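Reading Old Subscription Notices with a Cold Eye
Handout 4, Print Trade and Its Paperwork

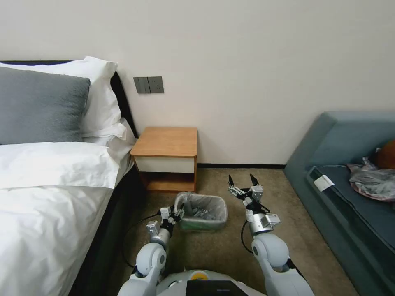 Start from the assumption that a prospectus is an advertisement. It was written to get money out of people before the work existed, and most of what it says about the work is a promise. A surprising amount of writing on nineteenth-century engraving still takes these sheets at their word. A title gets into a bibliography because a notice announced it, a later bibliography copies the first, and by the third copy we have a book with a date, a format and a price, and no surviving leaf.

We will use three notices this week: the Deltville Gallery of Views, the Andstead Portfolio and the Lodhi Album of Ornament. Read all three before class. The spelling and punctuation in your copies follow the originals, errors included.

1. The edition size

The Deltville notice says the edition is "strictly limited to 100 copies." Limited by whom? A printer's contract would bind somebody. A sentence on a handbill binds no one, and publishers of the period were happy to discover demand for a second limited edition on cheaper paper. Look for the following before you repeat a number in an essay:

Is there a numbering on the surviving copies, and is it in ink or printed?
Does the notice say the plates will be destroyed? Does anything else say they were?
Are there later impressions, with worn lines in the darkest areas?

For Deltville we have two numbered copies. The higher of the two is numbered 1,279. Draw your own conclusions, but please draw some. Last year several papers cited the limit of 100 on one page and the copy number on the next without remarking on it.

2. The list of subscribers

Printed lists are often treated as a census of buyers. They are closer to a guest list drawn up by the host. Names could be added as a courtesy or left standing after a cancellation. Titled names go at the top, in larger type, and they were put there to be seen by people without titles.

The Andstead list is the long one, and it claims 1,498 subscribers. The surviving ledger covers only part of the period, so a straight comparison is impossible, and I distrust the articles that attempt one. What the ledger does show is a steady run of first payments and far fewer second payments. Whether the missing people paid through a bookseller, paid late or gave up, we can't tell from this source. "The work was widely subscribed" is a safe sentence. "The work was widely read" is a guess.

3. The dedication

"By permission" should mean that somebody asked and somebody agreed. Sometimes a letter survives. Usually it doesn't. Even a real permission tells you little about taste or friendship; it may have cost the patron one line from a secretary. Treat a dedication as evidence of what the publisher thought would sell.

4. Parts and dates

Works issued in parts cause the most trouble. The Lodhi notice promises monthly numbers beginning in October. The wrappers we have are undated, apart from one with a pencil date in a later hand. Library catalogs give a single year for the whole set, taken from the title page, and the title page normally came out with the last part. So a plate issued early may carry a date well after it was first sold. If your argument depends on who copied whom, this matters a great deal, and you should cite the part and the wrapper where you can.

Do not assume the monthly schedule was kept. I have yet to see one that was.

5. The word "artist"

Check what it covers in each notice. In Deltville it means the painter of the original. In Andstead it seems to include the engravers, though not all of them. In Lodhi it is applied to the publisher, who as far as I can find never drew anything.

A note on the Forkthorpe catalog

Some of you will want to use the online Forkthorpe catalog of prospectuses. Use it to find things. Its descriptions were compiled from dealers' lists, and dealers have the same interest in rarity that the publishers had. "Scarce" and "apparently unrecorded" are sales terms. Go to the scan, and if there is no scan, say so in your footnote.

For class

Pick one factual claim from one notice. Write a page on what it would take to believe it, and which of those things we have. I don't want a history of the firm, and I don't want a paragraph on the Victorian love of pictures. If you end up unable to decide, that is an acceptable result, provided the page shows where the evidence stops.

Bring the marked-up notice with you, on paper.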